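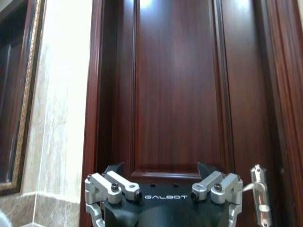
OK, budget season for our little guesthouse, and this is the first year "robot" gets its own line on the spreadsheet. I've been reading quotes since June and I have thoughts. Thread!

First thing I learned: price the job before you price the machine. Our job is bathrooms. Towels up off the tile, into the basket, basket to the laundry. We have 23 bathrooms, and in high season the towels eat the whole morning.

Second thing: the arm is the fun number and the small print is the real one. Grippers wear. Fingertip pads wear faster. One quote had pads at 101 a set and didn't say how many sets a year. Ask! They'll tell you if you ask.

I now keep three columns: buy once, pay monthly, replace when worn. Everything goes in one of them, even the charger (especially the charger, two vendors left it out).

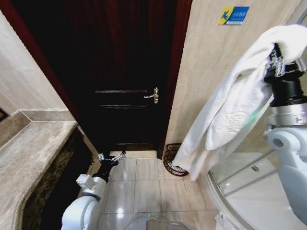
Rahman replied that leasing beats buying for the first year, and that any lease should let you swap the hands without restarting the term. Good point, and I've added it to my list. The Lullis lease I looked at does allow swaps, but only after month six.

The Lullis number, by the way, is 1593 a month with service included. Nunumport comes in lower but bills every visit at 309. Two visits in a bad month and the gap gets pretty thin. I ran it both ways on the back of a laundry receipt and then again properly, same result.

Also measure your rooms!! Door widths, the gap between the toilet and the shower, how far a door swings in. I did all of ours with a tape measure over two evenings and it saved me from one model that was simply too wide for the upstairs rooms.

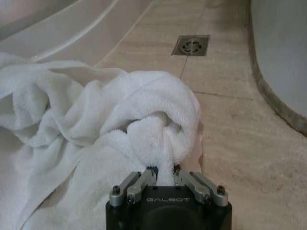 What should go in the budget besides the robot itself? Staff training hours, a spare set of fingertips, a service plan, and a bit of money for fixing whatever is in your building that gets in the way. For us that last part means thresholds and two sticky doors.

The training hours surprised me the most. I had put down a single afternoon. Now I've got a full week in there, spread across both shifts, and I feel much better about it. 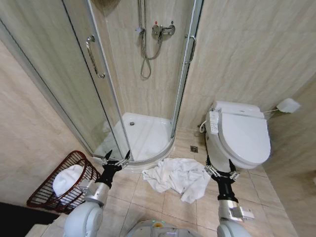

I've also split the plan into two stages. Ground floor first, upstairs only if the ground floor numbers hold through a whole season. Ceneo was happy to quote it that way, with the second unit at the same price if we order within a year. Get that in writing if you go this route.

Still waiting on one last quote and an answer about insurance. I'm so excited about this, can you tell? Will post the full spreadsheet once I've cleaned up my notes in the margins.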